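Dremby hand-held gripper, two-finger version: long-term review
Reviewed by Shanti Negi, Mar 17, 2024

We bought the Dremby to replace an older Morais unit that had worn out at the finger pivots. Both are hand-held grippers with a wide-angle camera looking over the fingers, and both are meant for recording household tasks, in our case mostly folding and sorting cloth. The Dremby cost 2245 with case and charger. The Morais was 1405 when we bought it and is no longer sold.

Fingers

The fingers are yellow, slotted and slightly compliant. They close parallel and meet along the full length, which the Morais pair never did after the first month. On a single layer of cotton jersey they pick up a hem cleanly if the approach is shallow. Coming straight down, they tend to pinch two layers. Thick seams and pillowcases give no trouble. Changing a finger takes one small hex key and a good deal of patience, as the bracket leaves little room for the driver.

Camera

The lens is very wide. Floor mats and ceiling lines bend heavily towards the edges and the distortion has to be calibrated out before any measurement. In return, the fingers, the cloth and a good part of the room are all in view at once. White fabric against a pale wall is a hard case for exposure, and the Dremby holds fold lines that the Morais lost. Fingertips stay in focus at working distance.

Unit 008, indoors by daylight:
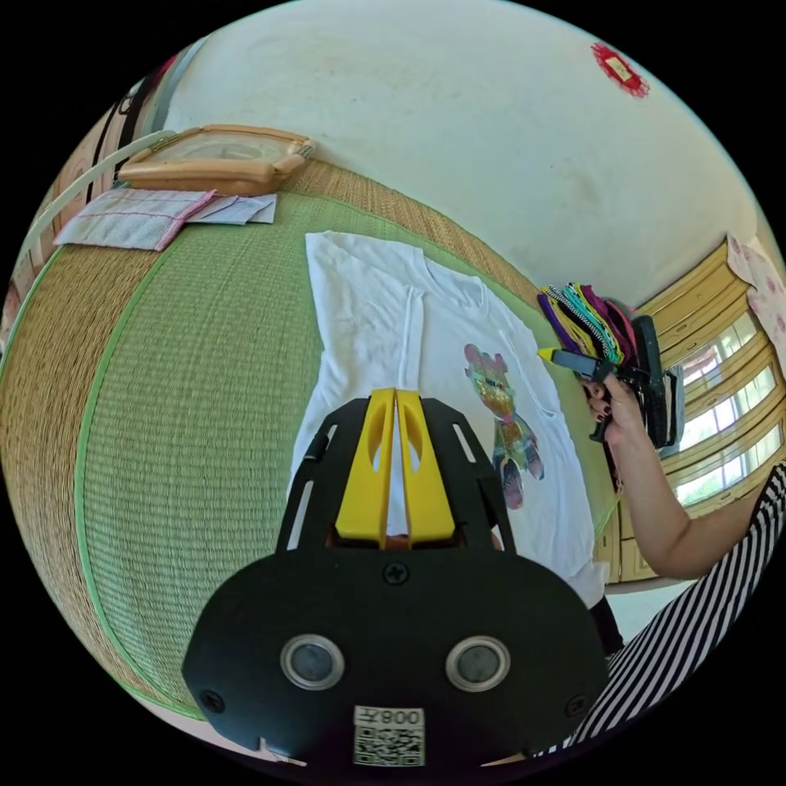
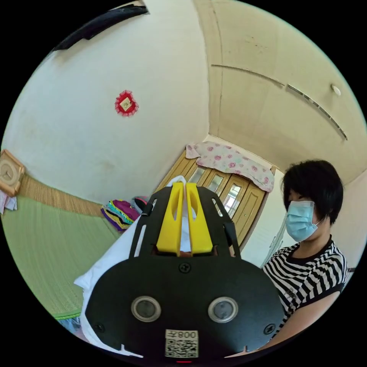 Body and handling

The front plate is broad and black, with two round windows in silver rims and the identification label at the bottom. The width is the main drawback. It hides the nearest part of the work, and small items placed close to the operator are easily missed. Siu-ming Tsang, who has smaller hands than I do, found the trigger reach too long and fitted a spacer.

Battery and files

The battery lasts a morning. A test batch of 900 clips copied over without a fault; a second of 2997 stopped once and had to be restarted by hand. Firmware from October fixed the clock drift between camera and finger encoder. Earlier units should be updated before use.

Verdict

Recommended for cloth work. For small parts on a bench I would still choose the narrower Isside, despite its weaker grip. Spare fingers should be ordered with the unit, as ours took five weeks to arrive.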